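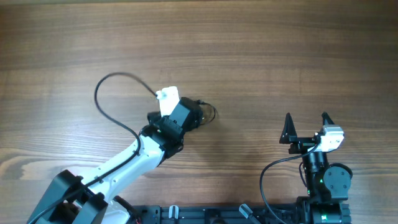
Why does a solid wood top move across its width and hardly at all along its length?
Wood cells are long tubes laid end to end with the grain. When they take up moisture their walls swell outward, so the board gets wider while its length stays nearly the same.

Slide 2. Flat-sawn versus quarter-sawn. Growth rings set the direction of greatest movement. Flat-sawn boards move more across the face. Quarter-sawn boards move less but cost more per board foot. Skip the price chart if running late.

Slide 3. The Virnier shop records. Quyên Âu logged 1151 width readings on glued-up panels, starting in September. Same caliper, same marked points, readings taken before the heaters came on. Mention that the panels were stored on edge - someone always asks.

Slide 4. Humidity. Shop held at 40 percent. Customer sites went as high as 70 in summer. A panel fitted tight in the dry shop has no room left once it is delivered. Pause for the cupped panel story from the Hirno job.

Slide 5. Fastening. Slotted holes or figure-eight clips on the base. Fix the center, let both edges travel. Never glue a breadboard end along its full length. Glue the middle only and peg the outer tenons through slots.

Slide 6. Finish. A film finish slows moisture exchange but does not stop it. Coat both faces the same. Leave 24 hours between coats with the Umura varnish.

Questions. Hand out the clip samples during this part and collect them at the door.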